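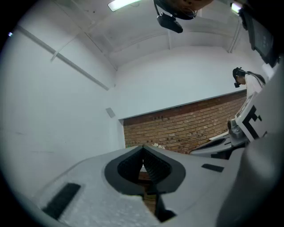
**Waxing for classic cross-country skiing** is the preparation of the ski base so that the ski both glides forward and grips the snow when the skier pushes off. It differs from waxing for skate skiing, where the whole base is treated for glide only. Classic skis are divided into two zones: the tips and tails, which receive glide wax, and the middle section under the foot, known as the kick zone or wax pocket, which receives grip wax.

## Principle

A classic ski has a double camber. When the skier's weight is spread over both skis, the wax pocket stays slightly off the snow and the ski runs on its glide zones. When the skier puts full weight on one ski and kicks, the pocket is pressed down. Snow crystals push into the soft grip wax and hold the ski in place for a moment. Once the weight is released, the crystals let go.

If the wax is too hard for the snow, the crystals cannot bite and the ski slips backward. If it is too soft, snow sticks to the base and can build up into a layer of ice. Skiers call the second problem "icing up" or "clumping." It is common near freezing, especially when new snow falls on a wet track.

## Types of grip wax

### Hard wax

Hard wax comes in small tins and is rubbed on like a crayon. It is used on new or fine-grained snow. Most makers follow a color order in which green is for cold snow, blue for moderate cold, and violet and red for temperatures near or just above freezing. The ranges differ between makers, so the temperature printed on the tin is a better guide than the color alone.

The wax is put on in thin layers and smoothed with a cork. Four to 6 layers are usual for a training session. A long race may call for more, since the wax wears off with distance.

### Klister

Klister is a sticky paste sold in tubes. It is used on old snow that has melted and refrozen, where the grains are coarse and would quickly scrape off hard wax. It is easier to spread when warm. Klister is also used on wet, coarse spring snow. A thin coat of hard wax is sometimes laid over cooled klister when tracks are mixed.

### Binder

Binder is a tough base layer put on beneath the grip wax to make it last. It is ironed in or warmed and corked, then left to cool before the next layer goes on.

## Finding the wax pocket

The length of the pocket depends on the stiffness of the ski and the weight of the skier. In the paper test, the skier stands on both skis on a flat surface while a helper slides a sheet of paper under the base. The points where the paper stops are marked on the sidewall. Hard wax is usually applied over the full pocket. Klister is thicker, so it is kept to a shorter area.

Valentin Rüegg, a coach at the Sisby ski club, recommends that juniors repeat the test each January, as a skier who has grown over the summer and fall may need a longer pocket or a stiffer ski.

## Use in racing

Teams often test several waxes on matched skis before a start. At the Rainer Classic, a 40 km race with 1000 m of total climbing, the first hills are in shaded forest and the last part crosses open ground. Many entrants there choose a wax for the colder section and accept less grip near the finish. Oluwatosin Bako, who has prepared skis for the Tridum team at the event, has described the choice as a matter of where the steepest climbs fall on the course.

Some racers skip grip wax entirely and double-pole the whole distance. This is most common on flat courses and requires strong upper-body fitness.

## Removal

Grip wax is scraped off with a plastic scraper, and the remainder is wiped away with wax remover and a cloth. Old wax on the sidewalls should be cleaned off as well. Remover is kept away from the glide zones as far as possible.

## See also

- Double poling
- Glide wax
- Skin skis
- Stone grinding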